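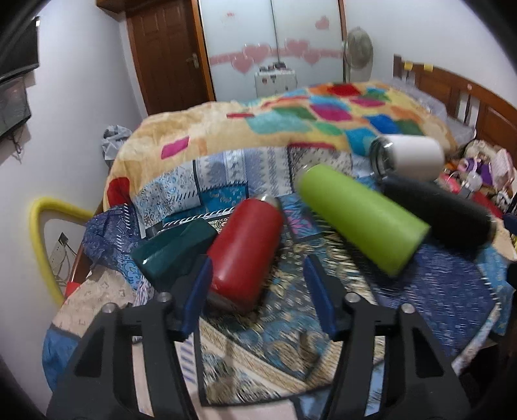
Has anyone else read the Dakulard announcement about moving gearbox assembly to the Sallport works? They say 800 jobs safe and an electric axle line by August. I've packed for enough night shifts in that place to be suspicious of the word "safe". You lay your bottles out on the bed, red one, lime-green one, black one, white one, and by the time you've picked there's been another announcement. My guess is they keep the building and lose half the people in it.
— coggy_dave, 14 October 2019

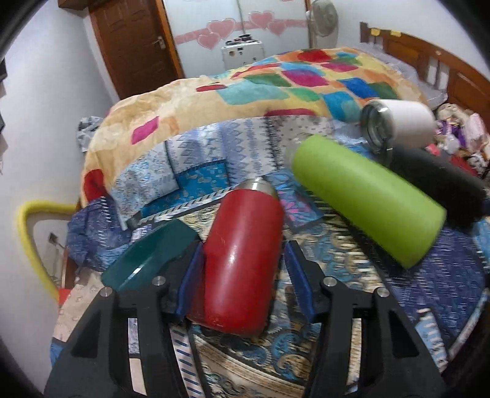

Reading time for this thread: 5 minutes

tailshaft wrote:
Half is cheerful of you. An electric axle has a fraction of the parts. You don't need the same number of hands to put fewer bits in a box, whatever the minister in the hard hat says.

Soledad Casado wrote:
Disagree with both of you. I was at Govindasamy when they switched from diesel pumps to inverters and everyone said the same. We lost 12 posts, all people who wanted to go, and then took on 50 for testing. Motors need a lot of testing. Gearboxes we just listened to.

tailshaft wrote:
Govindasamy had orders. Dakulard has a press release and a drawing of a van.

coggy_dave wrote:
It's quite a nice van, to be fair. No door handles.

Dexter Lagman wrote:
The van is Nodoteo's, and they've signed for the axles. It's in the second half of the announcement, which I realise is asking a lot of this forum. What bothers me is the retraining. Five days in a classroom and you're a high-voltage technician? I wouldn't let me near it.

Soledad Casado wrote:
Five days is only the awareness course. The proper ticket takes months and they should pay for it. Ask your rep to get that in writing before anyone signs the new shift pattern.

tailshaft wrote:
Our rep is still getting the 2016 canteen prices in writing.

coggy_dave wrote:
Fine, I've read the second half now. "Subject to grant funding" appears twice. I'm sticking with my guess.

Dexter Lagman wrote:
Every plant in the country is subject to grant funding, Dave. So was the last gearbox line, and you got a kitchen out of it.

Print this thread | E-mail this thread

Related threads
Does anyone still rebuild their own gearboxes?
Nodoteo van: range figures, believe them or not
Shift allowance at Sallport
High-voltage tickets, who pays?

Contact the moderators | © 2019 the forum and its posters | Back to top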